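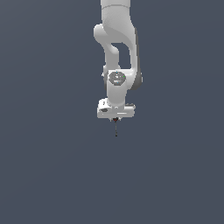 Budget for a first arm cell, what am I forgetting?

Started by ktz_bench, 14 replies

ktz_bench
We're a small shop, mostly gauge repair and some light assembly. The owner has agreed to one arm for next year and wants a number from me by the end of March. The job is probing and touch-off on small housings. A thin probe held in a parallel gripper, arm mounted overhead, pointing down. I have it running in simulation and the reach looks fine. Now I have to turn that into a purchase request.

What I have so far, leaving out the arm itself, which has its own quote:
Overhead frame, 2,000
Gripper fingers and spares, 600
Training, 2,000

All dollars. What did I miss?

galvo_pete
Safety. Scanner or fence, plus somebody's time to do the risk assessment and write it up. You can't skip it just because the arm is sold as collaborative. A pointed tool changes the assessment.

bolszewski
Seconding the pointed tool. We had a cell signed off with a rubber cup on the end and had to do the whole thing over when we changed to a stylus. Bogdan here, if you remember me from the Vorano thread.

Also, 2,000 for an overhead frame is low unless you weld it yourselves. Does that include anchoring to the floor?

ktz_bench
We'd weld it here. The figure is steel and paint. Anchoring isn't in there, thanks.

Mezzanine
Why overhead at all? Put it on a bench pedestal and save the money. Hanging arms are a pain to service. You need a ladder for everything and the cable has to be dressed twice.

ktz_bench
Bench space. The parts come through on trays and I want the whole top clear.

Mezzanine
Then get a bigger bench. A bench is cheaper than a frame.

S. Toma
I'd go the other way from Mezzanine on this. We have two hanging at Fornent and I wouldn't move them. Operators load from three sides. Servicing is slower, I agree, but we have the arm off its mount once a year at most.

What I would question is the sim. What did you check besides reach?

ktz_bench
Joint limits and self collision. The model is just the arm, the hand and the probe on a blank background so far. No frame, no bench, no trays. I was waiting on the frame drawing.

S. Toma
Then you don't have a reach study yet. You have a pose. Put the frame in before you send in any numbers. When an arm hangs with the elbow folded out to one side like yours, the elbow is what hits the upright. We had to widen our first frame because of it, and that was new steel and new holes.

bolszewski
Agree with Sorin. Draw the frame as plain boxes, you don't need the real drawing. It's an afternoon.

kenza_e
Purchasing side here, so take this as paperwork advice. Split the request into one-time and yearly. Owners tend to approve the one-time total and then get annoyed by the yearly costs that show up later. Yearly for you would be fingers, probes, software support if your vendor charges for it, and calibration.

Also ask the vendor whether the hand is quoted with the arm or as a separate line. I've seen it both ways from the same distributor.

ktz_bench
It's separate on mine. I had missed that. The arm quote says "less end effector" on page two.

Mezzanine
There's your answer to what you forgot.

T_Petek
How are you holding the probe? If it's pinched in stock fingers it will rotate on you. Long thin rod, a little side load, and the tip wanders. I would budget for a proper holder with a flat or a V-groove and a breakaway. We buy ours from Galtach. Ask for up to 20 spare tips in the first order, shipping costs the same.

ktz_bench
Stock fingers in the sim. Was planning to cut a V in a set of blanks.

T_Petek
Blanks are fine. Add the breakaway anyway. One crash into a housing will cost you the probe and maybe the fingers.

galvo_pete
Not sure I'd bother with a breakaway on an arm with force sensing. Set the limit low and test it.

T_Petek
The limit is at the arm. The probe is a lot weaker than the arm. Set it low enough to save the probe and you'll get nuisance stops all day.

galvo_pete
Depends on speed. We run slow near the part and don't get them. Fair point for anybody who needs cycle time.

kenza_e
Whichever you pick, put it in as its own line. It's easier to take a line out than to go back and ask for one.

ktz_bench
Revised list before I go home. One-time: arm, hand, frame, anchors, probe holder with breakaway, scanner, risk assessment, training. Yearly: fingers, tips, calibration, software support if there is any. I'm taking the frame number out until I've put boxes in the sim and checked the elbow. Mezzanine, I'll price the bigger bench too and show both.

Mezzanine
That's all I wanted.

bolszewski
Get a second price on the training. Górecki does it on site and you can put more people in the room for the same fee. Zbigniew Marciniak taught ours and he was good with people who had never touched a pendant.

ktz_bench
Will call them in the morning. Software support is still the open one. Does anybody pay for it on a single arm?

S. Toma
We paid the first year and dropped it after that. Ask what happens to updates when you stop.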